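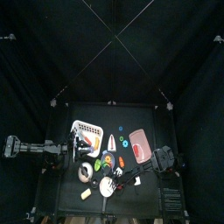 Petronella Mathebula writes that her play kitchen items always end up in one heap, and asks whether a basket with holes is better than a closed tub. For toy food, yes. The holes let air through after washing, and the contents can be checked from the side.

Sorting notes for September 2020

Start with one basket per type of item. Long pieces go in first, flat along the base. Round pieces go on top. Do not mix toy food with toy appliances; the hard edges of an iron or a kettle mark soft plastic.

Bowls stay out of the basket. A wide, shallow bowl takes up the floor area of 4 or more small pieces and holds little when stacked at an angle. Store it beside the basket, right side up, and use it for whatever is in play.

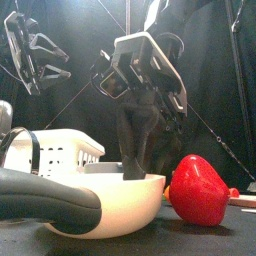 Bowl in front of the basket, red pepper on the table beside it.

Wash hard plastic pieces in 800 ml of lukewarm water with a little dish soap, then rinse and towel off. Check stems and seams for cracks. The Flomham exchange shelf takes complete sets only, and the Wavberg branch has been accepting single pieces again since May. Label baskets on the short side, where the label can be read from the shelf.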